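## 4. Loading the Rack

Now for the fun part! Your Merska cap rack is standing, the hub is tight, and it's time to get some hats on it. Work through these steps once in order and you'll never need to look at this page again.

**Before you start**

- Set the rack on a flat, level surface. A tabletop is ideal for the first loading – you can see both tiers without bending down.
- Check that the base ring touches the surface all the way around. If it rocks, go back to Section 3 and reseat the spokes.
- Leave 7 inches of free space on every side. The upper hooks reach out farther than the base does.

**Steps**

1. Run a fingertip along each hook and wipe off any packing dust with a dry cloth.
2. Start with the upper tier. Pick a hook and slide the back of the first cap over it, so the crown sits up and the brim points down.
3. Hang the second cap on the hook directly opposite. Keep working in opposite pairs until the upper tier is as full as you like.
4. Move on to the lower tier. These hooks are shorter, so they suit kids' caps, soft beanies and anything with a narrow strap.
5. Save visors for last. With no crown to hold them, they hang by the strap alone – loop it over the hook and let the brim drop.
6. Give the rack a slow quarter turn by the center rods and look at it from each side. Swap colors around until you love it!

> **Caution:** Don't fill one side of the upper tier while the other is bare. A loaded rack can tip. The limit for each hook is 240 grams, which covers nearly any cap but not a hard hat or a soaked one.

> **Note:** If a front panel with lettering keeps turning inward, move the cap one hook over and bend nothing. The hooks are coated wire, and bending cracks the coating.

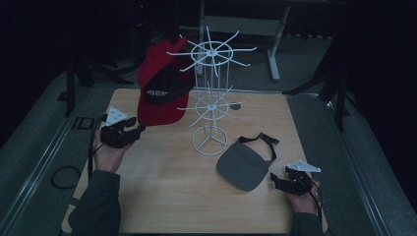

Clurkemgate, 18 May 2026

A red cap on the upper tier makes a great first piece, and the gray visor can wait on the tabletop beside the base until you reach step 5. White wire goes with everything, so don't be shy about bright caps up top.

**Moving a loaded rack**

1. Take the visors off first, then the lower tier, then the upper.
2. Grip the rods below the lower tier with one hand and steady the base ring with the other.
3. Lift straight up. Never carry the rack by its hooks.

Spare hooks are sold in packs under part number 2788. Section 5 covers cleaning and storage.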